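Status: second version, updated in September. The first version had wrong units in the `portion` column, please do not use it anymore.

# Dultero Snack Diary

Dultero is a small table of what people eat between meals at work. It was collected in two offices, Madia and Calloway, and it has 300 rows. Each row is one snack, written down by the person who ate it.

I made it for my course in nutrition, and later some classmates asked for a copy, so I cleaned it and wrote this page.

## Files

- `snacks.csv` - the main table
- `places.csv` - the two offices, with opening hours and distance to the nearest shop
- `codes.txt` - the meaning of the short codes

## Columns

| Column | Meaning |
|---|---|
| `row_id` | number of the row |
| `place` | M or C |
| `hour` | hour of the day, 0 to 23 |
| `group` | fruit, drink, sweet, salty, other |
| `portion` | grams, or milliliters for drinks |
| `hunger` | 1 (not hungry) to 3 (very hungry) |

The `group` column was the hardest to decide. A fruit yogurt is under "sweet", and a smoothie is under "drink", even when it is homemade. Whole fruit is always "fruit", also when it was eaten together with something else. In this case the other thing has its own row.
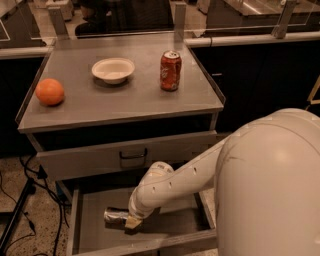 *An orange and a can of soda: two rows, groups "fruit" and "drink".*

Portions of fruit are without peel. If the person wrote only "one apple", I used the standard weight from `codes.txt`. For drinks I took the full size of the can or bottle, so the real amount can be lower.

## Known problems

- People forget to write the small things. Nuts and candies are surely too few.
- Calloway has no rows before 9 in the morning - the diary was kept in the kitchen there, and the kitchen was locked.
- `hunger` is empty in some rows. Please do not fill it with 2, empty means the person did not answer.

## Use

You can use the table for teaching and for homework. Please write "Dultero, second version" as the source. Names of the participants were removed before I typed the diaries.

The import script for the Trosoneck spreadsheet template was written by Anika Tillman. Questions about the script should go to her, and questions about the rows to me.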